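Millden Automation Group
Gripper and Controller Working Meeting, May
Minutes

Meeting opened at 2:00 p.m. Minutes from the last meeting were approved with one correction: the Drurno fingers were tested on the left arm, and the earlier draft had them on the right.

1. Gripper comparison

The group went over the results for the two finger sets, Drurno and Lekico. Each set was given 300 pick attempts on stators and gears. The Lekico set did better on stators gripped across the outside. The Drurno set did better on gears lying flat. Neither set was reliable on gears that start out tilted, and most of the misses in both logs come from that case.

There was some disagreement over what counts as a miss. Several attempts were logged as good when the part was lifted and then turned in the fingers before it reached the mat. Agreed that a part has to arrive in the same orientation it was picked up in. The logs will be gone through again on that basis before any numbers go outside the group.

Finger wear was raised. The tips are to be checked at the start of each session and the result written in the bench book, including when there is nothing to report.

2. Controllers

The Chien controller has been on the bench since the last meeting. It is faster to set up than the old one, and the force readings are steadier at low grip. The old controller still handles two arms moving close together better. With the Chien unit the second arm pauses when the first one stops, and the cause has not been found. The supplier has been asked for the current firmware notes.

Total logged cycles across both controllers stand at 2,961. It was asked whether that is enough to choose between them. The feeling was no, as most of those cycles were single-arm work.

Decision: keep both controllers until the two-arm runs are done. No purchase this quarter.

3. Cameras

The head view is good enough for finding parts but loses the contact point once the fingers close. A wrist camera was proposed. Objection that it adds another cable to an arm that already has loops at the wrist. Left open. Cost and weight to be brought to the next meeting.

Glare off the clear plastic over the blue sheet was also discussed. One suggestion was to take the plastic off, another was to move the lights. Lights will be tried first.

4. Two-arm handling of motor parts

The task is the stator and gear pair, with one arm steadying the stator while the other comes in for the gear.

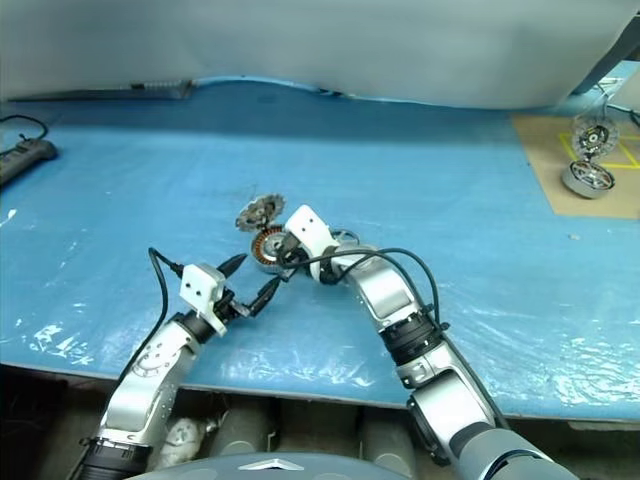

The main question is how close the two grippers can work before one has to back out. The current limit in software was set for the old fingers and is probably too wide. It will be reduced in small steps, at low speed, with someone at the stop button.

Cable routing is to be looked at before the limit is changed. The taped outline on the mat stays where it is so that new runs can be compared with earlier ones.

5. Actions

Recheck both pick logs under the new rule.
Follow up on the Chien firmware notes.
Try new light positions.
Price a wrist camera.
Start two-arm runs on both controllers, Lekico fingers first.

Next meeting in 3 weeks, same room. Meeting closed at 3:10 p.m.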